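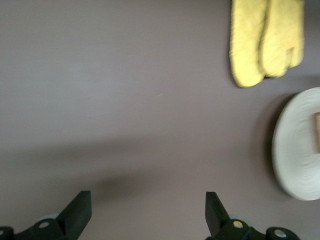
Week 4 handout: The Givau tabletop arm kit, and is it worth the money?
Posted Monday by Ida Mühlbauer

Okay, so last week I promised we'd stop talking about arms in general and get to one you could put on your own kitchen table. The one I picked is the Givau kit from Zeltbridge. I've had it on my bench since September and I have opinions, most of them good!

Quick facts first. The kit is $1,800 with the two-finger gripper and the wrist camera included. It comes in 118 pieces if you count the screws (I did, I was missing one), and it took me 11 hours to put together, spread over a long weekend with a lot of tea. Zeltbridge will sell you a built one too, but then you don't learn where anything is, and you'll be lost the first time a cable works loose.

The gripper

Two black fingers with flat, squared tips. They open nice and wide, and the bolt heads are right where you can reach them, so swapping a finger is a five-minute job. I like flat tips for teaching. They're dull and predictable, and when a grasp fails you can usually work out why. Where they struggle is anything thin lying flush on the table. Try to pick up a playing card and you'll be there all afternoon.

The wrist camera

You get a view looking down past the fingertips, with both fingers always in it. That's handy, because you can tell at a glance how open they are. Two things I want you to watch for when we go through the recordings:

Blur. When the wrist is moving, the fingers stay pretty sharp (they ride along with the camera) and everything on the table smears. A plate rim turns into swirls. If your program is hunting for edges, let the arm settle before you ask it anything.

Shadows. A soft dark patch on a plain tabletop can fool a simple detector into thinking there's an object there. My first program went after one over and over. Matte surfaces help with glare but they do nothing for this.

The software

Prutent is the program that comes with it, and it's the weakest part of the deal. Recording and playing back a motion works fine. Setting limits is buried three menus down, and please do set them before you switch the motors on! I keep my speed at 50 percent for anything new and leave it there until I'm bored.

The kitchen set

Our lab exercises all use household stuff, soft and hard mixed together. Oven mitts are my favorite thing to hand a robot. They squash and fold, and they never land the same way twice, so a grasp that was perfect a minute ago is suddenly useless. A plate is the opposite problem: the shape never changes, but you've got to get hold of a rim, and a plate with something sitting on it has to stay level too.

For next time, write me a page on this: you have one plate and one pair of mitts on the table, fairly close together. Which do you move first, and from which side do you come in? Sketch the finger positions. Stick figures are fine.

Would I buy it again? Yes, for a class. For a workshop where it has to earn its keep, I'd want better software first.

Comments

Shayne Tomoana: Got mine together last week. The base screws want a longer driver than the one in the box, so bring your own.

Ida Mühlbauer: Good tip, thanks Shayne! I'll put one in the lab drawer.

petra_k: Does the page have to be typed?

Ida Mühlbauer: Nope, handwriting is fine if I can read it.

Related

Week 3: What a joint limit is and how to set one
Week 2: Grippers, suction cups and other hands
Week 1: Course outline and reading list
Prutent setup notes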